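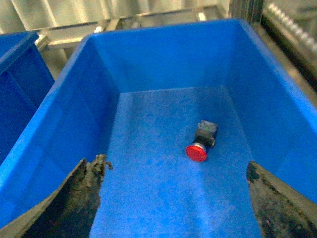

One of the blue plastic bins.

I went to the Hoteo open day in March expecting to be sold something, and I was, though it took them until after lunch. Hoteo runs a textile sorting plant outside Tesitz. Old clothes come in from drop-off points across three counties and go out again as resale stock, wiping rags or stuffing for car seats. The flyer promised we would "follow a sweater home." We followed a woman with a microphone and a battery pack that kept dying.

Her name was Keabetswe Swanepoel and she runs the intake side. She was the best part of the day. When a man near the front asked how much of what people donate gets worn again by anyone, she gave a straight answer: less than you'd like, and it drops every year as the clothes get cheaper. Then the marketing person took the microphone back and told us about circular thinking.

Intake is a long shed with two doors and a concrete floor. Bags are slit open on a raised table and the contents pushed toward the sorters, who make the first call in a couple of seconds. Coats, shoes and denim get pulled early. Everything else is graded by feel as much as by eye. I watched one woman run a thumb along the inside of a collar and toss the shirt over her shoulder without looking. She didn't miss. I would have happily stood there for another hour, but we had a schedule.

The schedule took us to the Lukumay line, which Hoteo bought to separate cotton from polyester blends. It was switched off. We were told it was between batches. Maybe so. There were a lot of visitors in the building and I can see why you wouldn't run it with kids leaning on the rail. Still, it is the machine on the cover of the brochure, and the brochure says it has changed everything, and I have now been within arm's reach of it and couldn't tell you what it sounds like.

I asked what happens to the blends once they've been separated out. They go to Rarkent. What does Rarkent do with them? It "finds pathways." I asked whether a pathway could be an incinerator and was told that was a great question for the panel. The panel ran short and didn't take questions.

Lunch was soup and a roll, included in the $40 ticket. The soup was good. I'm less sure why an open day has a $40 ticket, and the couple at my table had driven 2 hours and felt the same way. They had brought a bag of their own clothes, thinking they could hand it over in person. They were sent back to the parking lot to find the drop box.

The shop at the end is worth a look if you go. Prices are fair and the wool rack was better than anything I've found in town. I bought a gray cardigan with a mended elbow. On the wall by the register a sign said 995 tons had been "given new life" last year. It didn't say how many of those tons were rags, or how many had gone to Rarkent, and the cashier didn't know.

They plan to do it again in the fall. I'd go back if the line was running and Swanepoel had the microphone all day. Wear closed shoes, the intake shed is cold, and the last bus to Tesitz leaves before the tour is over.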